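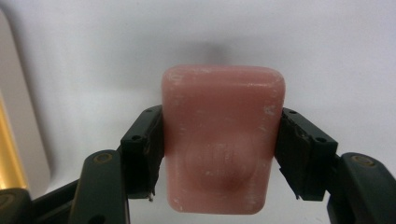
Août, vers 16 h : l'ouverture de la pince droite qui décroche

Bon, on reprend cette histoire de pince, parce que j'y ai laissé l'après-midi et que je veux l'écrire tant que c'est frais. Sur les 267 prises de la série, 35 ont une valeur d'ouverture qui tombe à zéro en plein serrage. À zéro ! Alors que les doigts sont sur le bloc rose et ne peuvent donc pas être fermés. Karnarix rejette l'épisode sans rien dire, il passe au suivant, et je ne m'en serais pas aperçue si Lwazi n'avait pas ouvert les courbes pour tout autre chose.

Première idée (la mienne, mauvaise) : le bloc est mou, il s'écrase, le capteur sature. J'ai refait des prises très douces, à peine pincées, et le décrochage est toujours là. Deuxième idée, celle de Xolani : les garnitures des doigts. C'est vrai qu'elles peluchent et qu'il faudra les changer, mais une garniture usée donnerait un décalage de un ou deux millimètres, pas une chute franche.

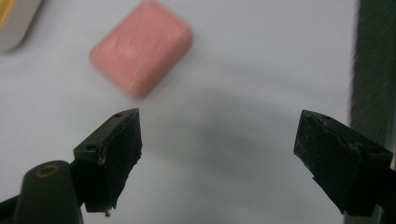
Du coup j'ai laissé les doigts tranquilles et j'ai regardé le câble. Pince posée, je serre à la main, j'attends, je remue le câble près du connecteur : zéro. Je relâche, la valeur revient. Refait avec Nandi qui tenait la pince pendant que je suivais la courbe, pareil, et surtout quand le poignet tourne vers l'intérieur. Faux contact, donc, et la boucle est trop courte, elle tire dès qu'on va chercher un objet vers la gauche. 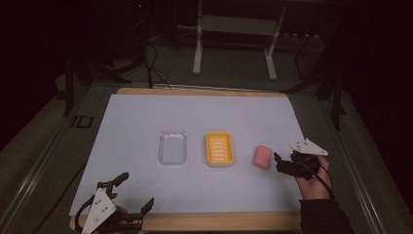 Le plateau avec le bac transparent, la coupelle jaune et le bloc rose ; pince droite côté bloc.

Côté sécurité, ça m'embête plus que les données perdues. Si on rejoue ces trajectoires sur le bras Travton avec un zéro au milieu, il va fermer à fond sur ce qu'il tient. Je bloque le lot entier pour la relecture, même les épisodes qui ont l'air propres.

À faire :
- refaire le connecteur droit, boucle plus longue
- vérifier la pince gauche, même montage
- demander à Andor une alarme sonore quand l'ouverture saute
- garnitures à commander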